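Flernance House Residents' Meeting
Minutes, November

Held in the ground floor kitchen, 7:30 p.m. Eleven invited, a quorum by our standards being whoever sits down.
Minutes: Defne Tokgöz

1. Last month's minutes
Approved after the word "hoarding" was changed to "storing" in item 4.

2. Kitchen towels
This took most of the evening. The old terry ones have been retired to the bike room, where they will be happier. Two replacements were considered: the flat cotton kind from Mallero, and the waffle weave from Soklow. The flat cotton was felt to push water around a plate without committing to it. The waffle weave won on a show of hands, with one abstention from the person who owns a dishwasher.

Color was discussed for longer than the minute-taker cares to record. White was ruled out on the evidence of the last white ones. Blue-gray was agreed.

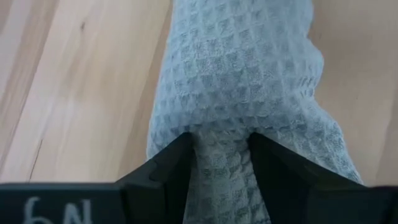

Item 2: the waffle weave in blue-gray.

Folding was then raised. The options were thirds lengthwise and then in half, or in half twice. Supporters of thirds said the stack fits the drawer. Supporters of halves said life is short. Agreed: thirds in the drawer, anything you like on the rail. Bunching a towel up and pushing it behind the toaster is no longer a method.

Wash at the warm setting, no fabric softener. A request to iron them was heard politely.

Action: Defne to order 26 from Soklow and put the drawer label back on.

3. Budget
The kitchen fund stands at $200 before towels. The meeting preferred not to hear the figure after towels until the next meeting.

4. Storage cupboard
The Baptista box is still in there. It has a lid now, which was noted as progress. Owner to claim it or open it in front of witnesses.

5. Any other business
The code for the laundry room is still 1017. Please stop writing it on the laundry room door.
A second hook by the sink was proposed and carried. The question of who has a drill was left open.

Meeting closed 9:10 p.m. Next meeting same place, bring your own mug.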